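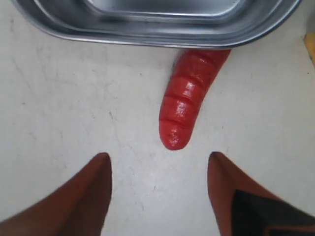
Wrist view with the gripper open: red ribbed toy piece against the edge of a steel tray.

Setting up grasp checks for shiny containers in Kombo

Written by Njoroge Nyaga. Updated 2025-05-25 for Kombo 2.

Polished steel gives our perception stack more trouble than any other material. Depth goes missing along rims, the segmenter picks up reflections as separate objects, and the planner then gets a grasp pose that sits inside the wall of a tray. This page covers the checks we run between the detector and the planner on the two-arm cell. It assumes you already have Kombo installed and both wrist cameras calibrated. If you don't, do the Vornau calibration page first and come back.

Step 1. Mask the fingers

Start with the wrist cameras. Each one sees its own fingertips all the time, and the fingertips will be labelled as objects unless you mask them. Open the gripper fully, save a mask, then close it in even steps and save one at each position. Kombo interpolates between them. Seven positions is enough for our grippers.

Masks are tied to the fingertip set by name in the cell config. If you swap fingertips for a different colour or shape, record new masks under a new name. Don't overwrite the old ones, as your older logs still point to them.

Step 2. Turn off depth filling on metal

The default filter fills holes in the depth image from neighbouring pixels. On a matte box that's fine. On a tray it smears the rim into the tabletop and you lose the edge you wanted to grasp. In the perception section set fill_holes to false for the class "metal" and set min_valid_points to 50. Anything with fewer valid points than that gets passed to the second camera instead of the planner.

Hui-mei Tse wrote the handover between cameras, and her notes are in the Brimow repository under docs. Read the part about timestamps. Most of the faults people report to us come from two clocks drifting apart.

Step 3. Attach the held object to the arm
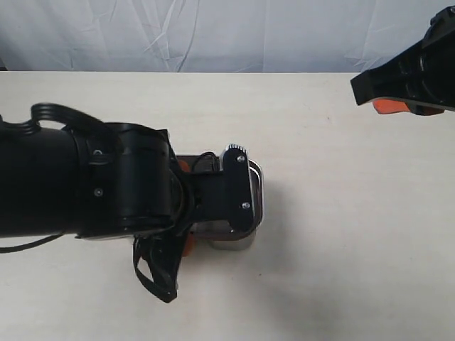
One gripper closed on a steel container, the second gripper empty.

Once the fingers close, the planner has to treat the object as part of the arm. Call attach_object with the arm name and the object ID, and pass the padded mesh, not the raw one. The cables need padding too. They aren't in the robot model, and a second arm planned close to the wrist will happily go straight through where they hang. We add a capsule around the wrist joint that covers the loops.

Check the result in the viewer before you plan anything for the other arm. The attached mesh should follow when you jog the wrist. If it stays behind on the table, the object ID has changed between detection and grasp – usually the tracker dropped it when the fingers covered it. Raise track_timeout to 2000 milliseconds and try again.

Step 4. Save a reference for closed containers

Lids need their own entry. A tinted lid is dark enough to return patchy depth, and the detector can lock on to whatever shows through it and report the contents as loose items.

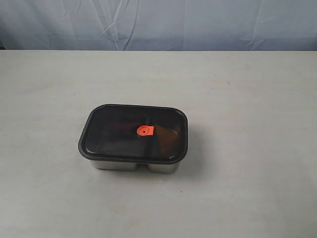 To stop that, make a parent class for the container and turn on suppress_children while the lid state is "closed". Capture the reference with both arms parked out of view and nothing else on the table. Move the container, capture again, and keep going until the estimated footprint settles. Shabani Rugemalira prefers to do this with the overhead lights dimmed, and his references do come out cleaner on steel. Either way, use the same lighting for the whole set.

If your container has a coloured valve or tab on the lid, label it as a feature of the lid. It makes a good anchor for orientation.

Step 5. Check thin edge grasps

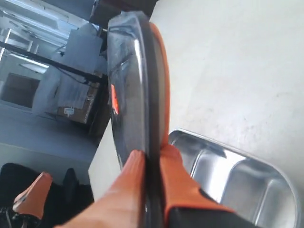

Wrist view of an edge grasp on a dark, glossy metal piece, with a steel tray beside it.

An edge grasp looks odd to the detector. The object fills a tall strip of the image, and its surface can mirror the fingertips. Reflections like this get past the mask from Step 1, which only covers the fingers themselves. Switch on reject_mirrored, which compares each small detection against the fingertip colour and drops it if it falls inside the outline of the held object.

Then run the check:

kombo check grasp --arm left --edge

You want "held" and a single object ID. Two IDs means a reflection got through. "Unknown" means the outline was clipped by the edge of the image, so back the object off from the camera in the grasp definition and rerun.

Known problems

Mutua Urio is looking into a crash when suppress_children and reject_mirrored are both on and the log is being replayed at double speed. Normal speed is fine. A fix is planned for September.

The Vundereo viewer draws attached meshes in grey on a grey background. Change the colour under Preferences.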